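Urna Street signal retiming: results from the first period

The retimed signals on Urna Street have been running since November. This item covers what changed at the Holroyd Avenue intersection, what the counts show so far, and what is left to do before the corridor plan is closed out.

What changed

The pedestrian crossing time on the north and south legs went from 16 seconds to 20 seconds. The walk signal now starts before the parallel green, so a person on foot is already in the crosswalk when turning drivers get their light. The bike signal on the west side starts with the walk signal and ends with the parallel green.

The longer crossing time comes out of the Urna Street green. Cycle length is unchanged. Left turns from Holroyd Avenue onto Urna Street are now on an arrow only. Before the change they were allowed on a plain green after yielding, and most of the conflict reports from the intersection involved that movement.

Right turns on red are no longer permitted from any approach. Signs are up on all four mast arms. The sign on the east approach was first mounted behind a tree limb and has been moved to the near-side pole.

Counts

Crossings were counted in the afternoon peak, from 4 p.m. to 6 p.m. The count covers people on foot, on bicycles and on rental scooters. A person who walks a bicycle or scooter through the crosswalk is counted as a pedestrian.

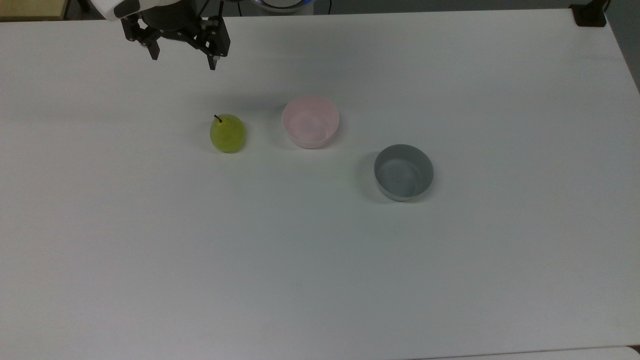

Gripper above a white tabletop.

The peak period total was 700 crossings, of which 372 were on foot. The remainder were bicycles and scooters, which were recorded in one column on the field sheet and cannot be separated. The sheet has been revised for the spring count and will have a column for each.

Kayode Ibrahim, who prepared the count summary, cautions against comparing the total with the old baseline. The earlier count was taken before the bike lane reached Holroyd Avenue and left out the west crosswalk. A fair comparison can be made only for the north and south legs, and only for people on foot.

Late crossings are the better measure. A late crossing is one in which the person is still in the roadway when the conflicting traffic gets a green. These fell on both of the retimed legs. They did not fall on the east leg, where the timing was left alone and where the curb-to-curb distance is longest.

Detection on the west approach

The bike detector on the west approach missed riders who stopped to the right of the pavement marking. Teslow, the detection contractor, widened the zone to the curb and lowered the threshold for small vehicles. Scooters with a narrow deck were the hardest to pick up after dark. The zone now holds a call for the full red, so a rider who rolls forward past the stop bar does not lose the call.

One side effect has been reported. Cars that stop over the line can place a bike call, and the bike signal then runs with no rider present. This costs the Urna Street approaches some green time but creates no conflict. Teslow will adjust the zone again once the stop bar has been repainted.

Riders who are not getting a bike signal should use the push button on the pole next to the curb ramp. Please report the time of day and where you stopped. Reports without a time are hard to match to the controller log. 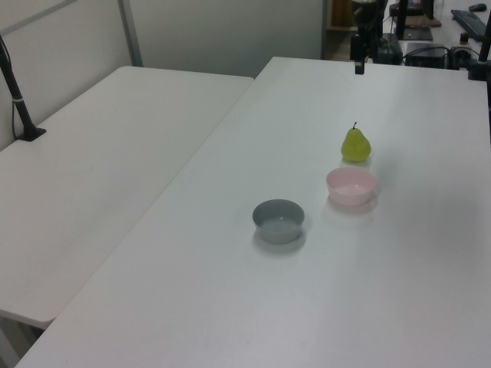

Remaining work

The east leg is next. Roland Pilkington's draft timing plan gives it the same early walk signal as the other legs and a longer clearance. The draft holds the cycle length constant, which means the added seconds must again come from Urna Street. Queues on the eastbound approach already reach the Stosteo parking driveway in the late afternoon, and the draft will be checked against that before it goes into the controller.

Two items are waiting on dry pavement: the stop bar on the west approach and the green marking through the intersection. The lane closure for both will be on the Holroyd Avenue side only. Sidewalks and crosswalks stay open during the work, and the signals will run on their normal plan.

Comments on the east leg draft can be left at the front counter or sent by mail with "Holroyd signal" on the envelope.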